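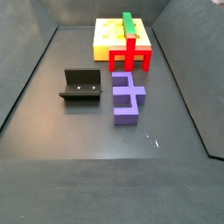 Yellow slab, red three-legged piece and the long green bar, all in the gray bin.

Pluletti block shapes, reviewed by Reshma Mahlangu
July 2026

I have been meaning to write up the Pluletti shapes ever since my sister gave us a set, and I kept putting it off because the kids wouldn't leave them alone long enough for me to have a proper look (which I suppose is a review in itself!). We've now had them through a whole school year, starting in September, so I feel I can speak with a bit of authority.

If you haven't come across them, these are chunky blocky shapes in good strong colors. You don't click them together. You stack them, lean them, balance them and start over, and the fun is in finding out what will sit on what. My favorite is the red one with three legs along a crossbar and a short upright in the middle. My youngest says it's a person, my eldest says it's a table, and I've heard that argument more times than I can tell you. It looks lovely up against the big yellow slab with the green bar laid over the top – very cheerful on a gloomy morning.

The yellow slab is the one I'd fight to keep. It's large and flat, so little hands have somewhere to start, and it has a grid of squares on the top that my daughter likes to trace with her finger while she's deciding what to do next. In bright light the top goes very pale, almost cream, while the front stays a deep golden yellow. I rather like that, though if you want every side to look the same in your playroom you may not.

Now for the grumbles. The green bar is long and it does roll out of the plan, so to speak, the minute anyone bumps the table. The booklet is also a bit thin. It claims 80 builds, but plenty of them are the same build turned sideways, and by the second week we were making up our own.

We keep ours in a dark gray bin with sloping sides, and I'd suggest something similar. The colors stand out so well against it, and with the walls slanting in, you can reach down to the floor without scraping your knuckles. It does show smudges, so I give it a wipe when I remember.

We had the Gustow set before this one and gave it to my cousin's boys. It was fine, but the pieces were small and I was forever finding them under the sofa. I haven't lost a single Pluletti shape yet.

Four stars from me, and I'd happily buy them again for a birthday.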